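Keeping the Fabric: How Families in Jestcombe Decide What to Mend, What to Pass On and What to Let Go

Pacita Panganiban
Final project report, Material Culture and Everyday Life

Where the idea came from

My grandmother kept a biscuit tin of buttons, and I suppose this whole project began with that tin. When she moved out of her house in Jestcombe it fell to me and my mother to sort through the linen cupboard, and what I expected to be a dull weekend turned into one of the nicest I can remember. Every tea towel had a story, or at least a suspicion of one. Some had been darned so often that there was more darning than towel. I came back to class wanting to know how other households made these choices, and my supervisor, Maj-Britt Halvorsen, very kindly let me change my topic even though I was already well past the date for doing so.

How I went about it

I spoke with 30 households, most of them in Jestcombe and a handful in Korkgate, across the river. Siv Vik came along to the Korkgate visits and took notes so that I could listen properly, and I am grateful for her neat handwriting as well as her company. Each visit lasted nearly 2 hours, a good deal longer than I had planned, but people kept putting the kettle on and I was never going to say no.

I asked everybody the same opening question: what is the oldest piece of cloth you still use? After that I let the talk wander. I had written out a full list of questions in September and by the third visit I had stopped carrying it.

What people keep

The oldest things were nearly always kitchen things. Aprons, pudding cloths and tablecloths had outlived the clothes of the same years, and people were often surprised by this themselves. Clothing gets outgrown or goes out of fashion, while a tablecloth is only ever asked to cover a table. One man in Korkgate still used a cloth from his parents' wedding every Christmas, gravy stains and all, and would not hear of having it bleached.

Children's things made up the second large group, and the hardest one for families to talk about. Soft toys, blankets and dress-up clothes were kept long after the children had left home, usually jumbled in with all sorts of other odds and ends that had no connection with them. Several parents told me they had set out to sort the box and ended up closing the lid again. I have called this the "mixed box" in my notes, and it came up so often that I gave it a section of its own in my appendix. 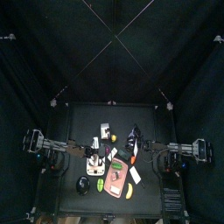
Figure 1. Household and toy items spread over a black tabletop.

Oda Sjögren, who has run the mending circle at Brundia Hall for many years, has a sensible approach to the mixed box. She tells people to take out the textiles first and leave everything else alone until another day. Cloth can be judged quite quickly, she says – you hold it to the window and look for thin places – but a plastic farmyard will keep you arguing until supper.

Who does the mending

I had expected mending to be a skill that was dying out with my grandmother's generation. My visits gave a more cheerful picture. Younger people were mending too, though they had learned it from videos or from the circle at Brundia, and they tended to favour visible stitches in bright colours. The older menders found this funny. Leif Eklund, who learned to darn at sea, looked at my own orange elbow patch for quite a while and then asked if I had run out of grey.

The difference matters, I think. For Leif a good repair disappears. For the younger menders it is a kind of signature, and they would be disappointed if you failed to notice it.

What I would do differently

I would record the visits, with permission, instead of relying on notes. I would also speak with more people who rent, as nearly all my households had attics or sheds, and having somewhere to put a box must change how long you keep it. The button tin, for what it's worth, is now on my desk, and I have used two of the buttons on a winter coat.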